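Haushalt und Textilien > Waschen und Färben

Schwarze Baumwolltücher werden grau und fleckig – noch zu retten?

nahtzugabe
Mitglied, Beiträge: 29

Hallo zusammen,

ich habe einen Stapel schwarzer Tischtücher aus Baumwolle, die wir bei Familienfeiern und beim Herbstmarkt in Brukitz auf die Tische legen. Gekauft habe ich sie als Meterware bei Tustska und dann selbst gesäumt. Die Tücher sind 76 cm breit, also eher Läufer, das Garn am Saum ist Polyester.

Am Anfang waren sie richtig tiefschwarz. Inzwischen sind sie an den Faltkanten deutlich heller, und auf der Fläche gibt es graue, leicht wolkige Stellen. Ein Tuch hat außerdem weißliche Streifen, die ich nach dem Waschen zum ersten Mal gesehen habe. Gewaschen wird bei 60 Grad mit normalem Vollwaschmittel (Pulver), danach kommen die Tücher in den Trockner. Gelagert werden sie gefaltet im Schrank, im Sommer lagen sie aber längere Zeit auf einem Regal am Fenster.

Meine Fragen:
Kann man das Grau wieder herausbekommen, ohne neu zu färben?
Falls färben: geht das in der Waschmaschine, und was passiert mit dem Saumgarn?
Wie falte und lagere ich die Tücher so, dass die Kanten nicht wieder hell werden?

Im September ist der nächste Markt, bis dahin hätte ich sie gerne wieder vorzeigbar. Neu kaufen möchte ich nur, wenn es gar nicht anders geht.

waschkeller_ost
Mitglied

Das sind vermutlich zwei oder drei verschiedene Sachen auf einmal, deshalb würde ich sie getrennt angehen.

Die weißlichen Streifen sind sehr wahrscheinlich Waschmittelreste. Pulver löst sich bei voller Trommel und kurzem Programm schlecht und setzt sich in den Falten fest. Das sieht man auf Schwarz sofort und auf Weiß nie. Einmal ohne Waschmittel mit zusätzlichem Spülgang durchlaufen lassen, die Trommel nur halb füllen, dann sollte das weg sein. Wenn ein grauer Schleier bleibt, kann es auch Kalk sein. Dann das Tuch in einer Schüssel mit kaltem Wasser und einem Schuss Haushaltsessig einweichen, danach gründlich ausspülen. Den Essig würde ich nicht in die Maschine geben, das ist auf Dauer nicht gut für die Dichtungen.

Die wolkigen Stellen können abgeriebene Fasern sein. Baumwolle fusselt beim Waschen und im Trockner, die feinen Faserenden stehen hoch und streuen das Licht, und das wirkt dann grau. Schau dir so eine Stelle mit der Lupe an. Wenn du einen hellen Flaum siehst, hilft ein Fusselrasierer mehr als jedes Färben. Vorher an einer Ecke probieren und nicht aufdrücken, am Saum bleibt man leicht hängen.

Die hellen Kanten sind dagegen echter Farbverlust. An der Falte reibt der Stoff beim Waschen stärker, und wenn die Tücher dann mit der Kante zum Fenster liegen, bleicht das Licht genau diesen Streifen aus. Das bekommst du nur mit Farbe wieder hin.

Zum Färben: Ich nehme Galang Tiefschwarz, das ist ein Pulver für Baumwolle und Leinen, es gibt aber genug andere. Wichtig ist, dass du die Tücher vorher trocken wiegst und die Menge nach Packung rechnest. Wer zu wenig nimmt, bekommt Anthrazit. So mache ich es:

Tücher ohne Weichspüler waschen und nass lassen.
Farbe in 2 Litern heißem Wasser auflösen und gut rühren, bis keine Klümpchen mehr da sind.
Nasse Tücher locker und ganz auseinandergefaltet in die Trommel legen.
Farblösung und Salz nach Anleitung dazu, Programm mit 60 Grad ohne Vorwäsche und ohne Eco-Taste.
Danach noch einmal mit etwas Waschmittel waschen, Trommel und Gummi auswischen.

Das Auseinanderfalten ist der Punkt, an dem es meistens schiefgeht. Wo der Stoff doppelt liegt, kommt weniger Farbe hin, und dann hast du neue Wolken. Lieber zwei Durchgänge mit wenigen Tüchern.

Das Polyestergarn nimmt die Farbe nicht an. Wenn es jetzt schwarz ist, bleibt es schwarz. Wenn du helles Garn genommen hast, wird die Naht hinterher stärker auffallen als vorher.

Havov-Fan
Gast

Einfach ein Waschmittel für Schwarzes nehmen und kalt waschen. Ich benutze das flüssige von Havov und meine Sachen sind noch wie neu. Färben lohnt nicht, das wäscht sich sowieso wieder raus.

linealundkreide
Mitglied

Dem letzten Beitrag würde ich nur halb zustimmen. Flüssigwaschmittel und 30 Grad bremsen das Verblassen, das stimmt, schon weil in den flüssigen Mitteln normalerweise kein Bleichmittel ist. In Vollwaschmittel als Pulver ist meistens welches drin, und das ist bei dir mit ziemlicher Sicherheit ein Teil des Problems. Was weg ist, kommt davon aber nicht zurück. Und eine ordentlich fixierte Färbung hält bei Tischtüchern, die nur ein paar Mal im Jahr gewaschen werden, durchaus. Meine letzte ist jetzt 5 Jahre her, und ich habe noch keinen Anlass gesehen, sie zu wiederholen.

Zur Lagerung, danach hattest du ja auch gefragt: Am besten rollt man schwarze Tücher auf eine Papprolle, dann gibt es gar keine Kante. Stoffgeschäfte geben die Rollen oft umsonst ab, einfach fragen. Bei 76 cm Breite passt das noch quer in die meisten Schränke, sonst stellst du die Rolle senkrecht in die Ecke.

Wenn du falten musst:

Immer vollständig trocken falten, sonst riecht es und die Knicke setzen sich.
Auf einem großen Tisch arbeiten, auf dem das Tuch flach liegen kann. In der Luft gefaltet wird es schief, und dann drückt man die Kanten beim Stapeln platt.
Die schöne Seite nach innen legen, dann trifft Licht und Abrieb die Rückseite.
Beim nächsten Mal an einer anderen Stelle falten, also einmal halbieren und einmal dritteln.
Nicht über die gefaltete Kante bügeln. Bügeln immer von links und bei offenem Stoff, sonst glänzt die Stelle.

Den Trockner würde ich bei diesen Tüchern weglassen oder nur kurz laufen lassen und sie noch leicht feucht herausnehmen. Aufhängen im Schatten, nicht in der prallen Sonne auf dem Balkon.

Ach ja, falls du doch färbst: nach dem Färben die ersten Male nur mit anderen dunklen Sachen waschen. Und vor dem Markt ein weißes feuchtes Taschentuch fest auf dem Stoff reiben. Bleibt es sauber, kannst du die Tücher auflegen. Färbt es ab, noch einmal spülen. 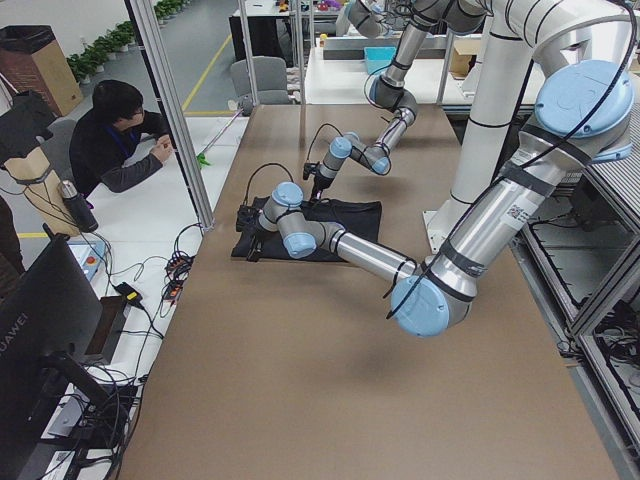
Schwarzes Tuch, flach gefaltet auf einem großen Tisch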